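4.2 Open-Day Sessions

The second set of recordings was made during the open day at the Idonley site on 3/5/22. Visitors were invited to operate the hand-held gripper themselves after a short demonstration. Unlike the sessions in Section 4.1, which were run by trained operators, these were run by people who had never held the tool before. The question was how much of their data would pass the same filters.

Each visitor was given a two-minute introduction by one of two hosts (N. Karam and L. Nassar). The host performed the task once at normal speed and once slowly, then handed over the gripper. No further coaching was given unless the visitor asked for it. Questions were logged by hand. Most concerned how far the fingers should be opened before the approach, and whether the wrist could be turned while the object was held. The hosts answered both in the same words each time, following a script prepared by B. Briggs.

The task was a single pick and place of a computer mouse on a mouse pad. A recording began when the visitor said "start" and ended when the object had been released and the gripper withdrawn. Attempts in which the object was dropped were kept and labeled as drops. Attempts in which the visitor steadied the object with the free hand were discarded, as were those with a second person's hand in view.

A total of 342 attempts were recorded. After the discards described above and the removal of files with tracking loss, 200 remained. Tracking loss was the larger of the two causes. It occurred mainly when visitors raised the gripper quickly at the end of an attempt, a habit that the trained operators had been taught to avoid. The trained set, by comparison, contains 1109 attempts, all collected with the same Hendard gripper and the same finger pads.

We did not clear the work surface or replace the furnishings. Household objects were left in place around the working area (Figure 3), and the hosts were told not to tidy between visitors. This differs from the Yammine laboratory setup, where the background is a flat panel. Pads were checked by T. Sfeir at the midday break and were not changed.

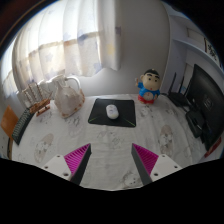
Figure 3. Work area viewed from the hand-held gripper, with the fingers open and the mouse on its pad.

Two limits of the open-day set should be noted. First, visitors chose their own standing position, and left-handed and right-handed use was not recorded separately. Approach direction therefore varies more than in the trained set, and we cannot say how much of that variation comes from handedness. Second, the hosts remained beside the table throughout, and several visitors paused to speak to them in the middle of an attempt. Pauses longer than the limit given in Section 3.3 were trimmed by the Nornel preprocessing script; shorter ones were left in.

For the comparison in Section 5, we drew 80 attempts at random from each set. Drops were included in the draw in both cases. B. Fodor checked the labels of the drawn attempts against the recordings without knowing which set they came from, and disagreements with the original labels were settled in favor of the second reading.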